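Clurken Home Manipulation Group
Projects | Gallery | Notes | Contact

Gallery: Wirnik in the bedroom

Welcome to the bedroom page! The kitchen gallery has been up for a while and people keep writing to ask about the cloth work, so this one covers the software side of putting folded clothes where they belong. Wirnik is our stack for learning household tasks from hand-held gripper recordings. It takes in wide-angle video from the gripper, works out where the tool was at every moment, and trains a policy that can later run on an arm. Most of us came to this from warehouse picking, where everything is a box, and a pair of jeans still feels like a treat.

The notes go in the order the data does: recording, tracking, labels, training, playback. If you only have time for one part, read the one on labels, because that's where we had the most fun this June.

Recording

The Kulkarni set is our bedroom collection, and it holds 406 episodes at the moment. One episode is one task from approach to release: pick up a folded garment, move it, set it down, let go. The recorder writes the video and the finger opening into the same file with one clock, and I can't say enough good things about having one clock. Our first version kept two, and they wandered apart by a few frames over a long session. You could watch the fingers close on a shirt before the opening signal had moved at all.

We check each file as soon as it's saved. The checker looks for dropped frames, for a finger signal that never changes, and for long stretches of motion blur. It's a small Python script with a silly amount of color in its terminal output, and it has saved more afternoons than any of the clever code.

Tracking, and the trouble with pale sheets

Mudusier is our pose tracker. It finds corners and edges in the wide view, follows them from frame to frame, and works out the path of the tool. Bedrooms are hard on it! A smooth fitted sheet gives it almost nothing to hold on to, and from a gripper reaching over a bed, the sheet can fill most of the middle of the view. So the useful points come from farther off: wardrobe handles, the door frame, wall sockets, the seams of a headboard. Things that stay put and have crisp edges.

The wide lens is what makes this work. With a narrow one we'd see sheet and nothing else. The price is the bending toward the rim, which we handle with a proper fisheye model in place of straightening every frame first. Straightening looks lovely on a slide but stretches the outer pixels so much that the corner finder starts seeing things.

Two settings made a big difference for rooms like this:

Sky and window mask. Blown-out daylight has a hard border that slides around as the exposure changes, and the old tracker loved to latch on to it. Mudusier now drops points near any washed-out region.

Tool mask. The fingers are always in view and always in nearly the same place, so to a naive tracker they're the most reliable feature in the whole room (and they say the camera never moves). We mask them for tracking and then hand them back to the policy, which very much wants to see them.

Labels: what is the thing between the pads?

I love this part. The label tool draws a target region and a grasp line on the first frame of each approach, and a person corrects it. For cloth, the region is the easy bit. The grasp line is where people disagree, sometimes loudly, because a folded garment has a right side to take hold of. Grab the folded edge and the stack comes up as one piece. Grab the loose layers and you get an armful of trouser leg.

Dark clothes add another twist. On black denim the layers run together, so the model leans on whatever detail it can find. Embroidery on a back pocket helps a lot, and so does a rivet or a tag at the waistband. We added a "landmark" label for exactly these, and the grasp line predictions on dark garments got visibly steadier after the next training run.

The bed view below is a favorite for showing newcomers how much a single frame asks of the labeler. Black jeans folded with the pocket up, the pads open wide, bedding piled near the headboard in mustard, blue and off-white, and hard daylight coming in at the upper left.
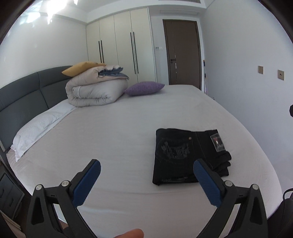 Training

The policy takes a short history of frames plus the finger opening and predicts a chunk of future motion. Nothing exotic. We train on all garments together and let the model sort out the differences, which sounded reckless to me until I saw how much the towels helped the jeans. They share the same idea of an edge!

One thing we changed early: the policy predicts motion relative to the tool as it is right now, with no room map anywhere. A map would be nice to have, but every bedroom is different and the bed is never in quite the same spot. With relative motion, the same weights can move from one room to another and the only thing that has to be right is the picture in front of the fingers.

We crop at random during training, and we shift brightness hard, because of windows. We do not flip left and right. I tried it one weekend out of pure greed for more data, and the policy began to hesitate halfway between two mirrored grasps, drifting down the middle like somebody who can't pick a checkout line.

Clutter, and where to look

A bed is rarely bare. Pillows, comforters and blankets all look graspable, and to be fair to the network they all are. Wirnik gets a short text prompt with each task ("pick up the folded jeans") and a small attention head scores the regions against it. The heat maps from that head are the best debugging tool we have. When a run goes wrong, I open the heat map before anything else, and around half the time the answer is right there, glowing over a cushion.

Reinaldo Assunção wrote the viewer for these, and it is a joy to use. Scrub with the arrow keys, press M for the masks, press H for heat, hold shift to compare two checkpoints side by side. It opens a long episode in the time it takes me to reach for my coffee.

Playback

Before anything goes near an arm, the planned motion gets replayed over the recorded video as a colored ribbon. Blue is early, orange is late. A good ribbon comes in low over the mattress, flattens out near the garment and lifts smoothly. A bad one dives. You get an eye for it very quickly, and new people on the team tend to be spotting bad ribbons by the end of their first day.

The planner then adds the boring, necessary limits: joint speed, reach, and a soft floor at the mattress surface. Soft, because the fingers have to press into the sheet a little to get under a fold. The first soft floor was too stiff and the planner kept stopping just above the cloth, very politely, forever. We now allow 18 millimeters of press, and slow the approach over the last 40.

What we're working on next

Release is the weak spot. Picking up gets all the attention, but setting a folded garment down so that it stays folded is a lovely hard problem, and our labels say very little about it so far. We're adding a "last contact" mark to the label tool so the policy can learn when the cloth is resting and when it's still hanging from the pads.

Hangers come after that. I have been told to stop talking about hangers in meetings, so they'll get their own page.

The label guide and the Mudusier settings file for bedrooms are both under Notes. If you try the settings in a room with mirrored wardrobe doors, please write and tell us how it went, because we haven't dared yet.

Back to Gallery
Next: Wirnik at the kitchen sink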